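**Week 6 handout: when does your policy get to say "done"?**
Notes from Roxana Zapata, for the perception and control half of the course

Last time we got through action chunking, and I ran out of time right when Wagner Xavier asked the best question of the evening: if the policy predicts a whole chunk of moves at once, when does it look again? So let's start there.

Our kitchen policy predicts 40 steps, runs the first 13, then throws the rest away and predicts again. You can run more before looking, and the motion gets smoother, but you're driving with your eyes shut for longer. Run fewer and the arm gets twitchy, because two predictions in a row don't quite agree on where to go. Play with both numbers in the Lonusero config before you start Lab 2 (please don't commit your changes to the shared file, I beg you).

Now, the wrist view. It moves with the hand, so a held object stays put in the image while the whole room slides around behind it. That's lovely for grasp checks and pretty awful for anything that assumes a still background.
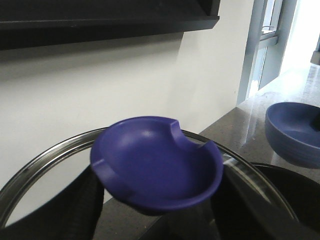
A lot of you wrote a grasp check last week that only looks at finger width. It's a fine start! But a thin rim and a near miss can give you almost the same width, so I want a second signal. Compare a patch between the fingertips over a short window: if the arm is moving and the patch isn't changing, you're probably holding something. If everything in view is flowing together, you probably aren't.

Dalva Teixeira tried this on our 1794 recorded episodes and found the check is weakest over shiny stuff. Reflections move in their own way, and the flow estimate believes them. Her fix was to mask out pixels where the forward and backward flow disagree — simple, cheap, and it's already in the Zillen branch under `flow_mask`.

**Picking the target**

Say the instruction is "pick up the bowl." The detector gives you boxes, and you choose one. Don't just take the highest score on every frame! Scores wobble, and your target will hop from a bowl to the pot next to it and back. Lock on to one target, keep it until it's been missing for a while, and only then choose again. 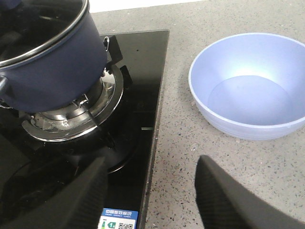

Locking has its own trouble, of course. If the first choice was wrong, you're now stubbornly wrong. I like to hold off locking until the same box has won several frames in a row, and to drop the lock any time the gripper opens.

For the lab:

- Add the patch check to `grasp_state.py`
- Write the lock as a small state machine (draw it first, on paper)
- Log every switch of target, with the frame number
- Bring one failure you can't explain

Jailson Meireles is running the help hour in May, so send him your logs beforehand. Reading for next time is the Jalali notes, sections on delay and replanning.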